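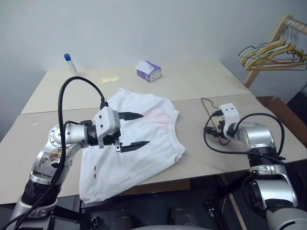 Valtteri wants to know why his favorite T-shirt is covered in creases when all he did was leave it in a heap for the night. Fair question, Valtteri. The shirt was fine at bedtime. By breakfast it looked like a map of the Alps.

To see what happened, you have to get very small. Cotton comes from a plant, and each fiber is made of long, skinny chains called cellulose. The chains lie side by side and hold on to their neighbors with weak little grips called hydrogen bonds. They are weak the way one strip of sticky tape is weak. Put millions of them together and your shirt has opinions.

When you bend the cloth and leave it bent, some of those grips let go. Then they grab hold again in the new position, and now the fold is where they live. Water makes this much easier. It wriggles in between the chains and loosens them up, so a damp shirt squashed at the bottom of a laundry basket comes out worse than a dry one. (You knew that. You have met the bottom of your laundry basket.)

An iron plays the same trick backward. Heat and steam loosen the grips, the weight presses the cloth flat, and the chains settle down straight as it cools and dries.

So why doesn't a polyester soccer shirt wrinkle much? Polyester is a kind of plastic, and it hardly soaks up any water. Its chains mostly stay put until things get seriously hot. Wool is springy and curly, so it tends to bounce back by itself.

Try it at home: take two old cotton handkerchiefs and dampen one. Scrunch both into balls, put each under a heavy book, and wait until 4 in the afternoon. Then shake them out and compare. Ask before you borrow the handkerchiefs, especially Grandpa's.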